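Clearing a kitchen table with an arm: are we there yet?
Home Automation > Machines and motors

gu_bench
7 April 2018, 09:14
My employer wants to know whether an arm can put the breakfast things away without supervision. I say no. Rigid boxes are solved. Anything that deforms when held is a different job, and a kitchen is full of those.

Clamby
09:40
Depends what you call solved. We run a two-finger gripper on a packing bench at Fleseditz and it does 2000 picks a shift. Bottles included.

gu_bench
09:52
Full bottles, I assume, all the same, all facing the same way. A half-used squeeze bottle has less stiffness in the wall and the weight sits low. Grip it at 40 N and you get sauce on the table. Grip it at 21 N and it may slip when the arm accelerates.

tomoyo_hoshino
10:31
You can limit the acceleration. Slow is acceptable in a house. I would worry more about finding the thing. A wrist camera at close range loses the base and the cap, so you are estimating the pose from a patch of label and a curved side.

Clamby
10:48
Colour segmentation handles that. Red on a pale surface is the easiest case there is.

tomoyo_hoshino
11:05
It gives you an outline. It does not give you rotation about the long axis, and for a bottle that is oval in section the rotation decides which width the fingers have to open to.

Clamby
11:20
Fair, ours are round. I still think 70 per cent of table clearing could be done now.

gu_bench
11:33
The other 30 is why someone has to stand there. Until that goes, it saves no labour.

muchen.jia
12:02
Both figures need a definition of "done". Gusico's arm counts a lift as a success – I would count the item back on its shelf, upright and closed. Close-range view of the sort Tomoyo means:

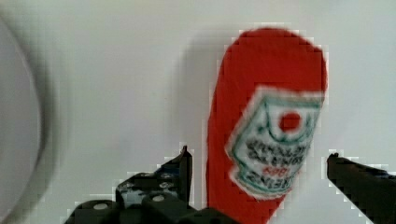

Ketchup between the fingers, seen from the wrist. Neither cap nor base in view.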